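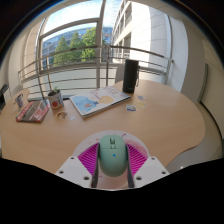

Condensation on the inside of new windows, every morning

tilia_west
Member, 27 posts

Hello to all. We changed the windows in our apartment in the fall. They are triple glazed, model Endura, and the installer was the company Reisinger. With the old windows we had a draft but the glass stayed dry. Since December I find water on the lower part of the glass each morning, mostly in the bedroom. It goes down to the seal and I must wipe it with a towel.

The installer says the windows are fine and I should ventilate more. I paid a lot of money and I do not like this answer. Is it possible that the seals are wrong?

Ingeborg Pichler
Member, 600 posts

Is the water on the room side, on the outside, or between the panes? This is the most important question. Between the panes is a defect and they must replace the unit. On the room side it is usually the air in your home.

tilia_west
Room side. I can wipe it, so it is not between.

Ingeborg Pichler
Then I agree with the installer, I am sorry. Your old windows were leaking air all day, and the moisture from cooking, showers and sleeping went out with it. Now it stays inside. Please buy a small hygrometer and put it in the bedroom, not directly on the window sill. Write down the number before you sleep and when you wake up.

gk_attic
I don't agree that it is so simple. With triple glazing the inside pane should be quite warm. If only the lower edge is wet, I would look at the spacer and at how the frame was set in the wall. My neighbor had the same problem and the foam under the frame was missing for half of the width. No amount of airing would have fixed that.

Ingeborg Pichler
The lower edge is the coldest place on every window, also on a perfect one. The cold air falls down along the glass. I would not open the wall before we know the humidity.

gk_attic
Nobody said to open the wall. You can hold your hand along the bottom of the frame on a windy evening. It costs nothing.

tilia_west
Thank you both. I have now a hygrometer from Dromex. In the evening it shows 58 percent, in the morning 71. The bedroom is 16 degrees (Celsius), we like to sleep cold. The door is closed at night. I also did the hand test and I feel no draft.

Ingeborg Pichler
71 is too high for a room this cold. Open both sides of the window completely for a few minutes before bed and again when you get up. A tilted window all day is worse, it only cools the wall. Do you dry laundry inside?

tilia_west
Yes, in the bedroom. I see now where this is going.

marrow88
We had a Lumer dehumidifier for two winters. It works but it is loud and I would not sleep next to it. Moving the drying rack to the bathroom helped us more. Also, pull the curtains a little away from the glass at night.

tilia_west
Small report after 4 nights. The rack is in the bathroom and we air morning and evening. This morning it was 60 percent, and there was only a thin line of water at the bottom corner on the left side. The right side was dry.

gk_attic
Only the left corner? I would still ask Reisinger to look at that corner while you have the warranty.

Ingeborg Pichler
On this point I have nothing against it. Send them your numbers also, then they cannot tell you again to ventilate more.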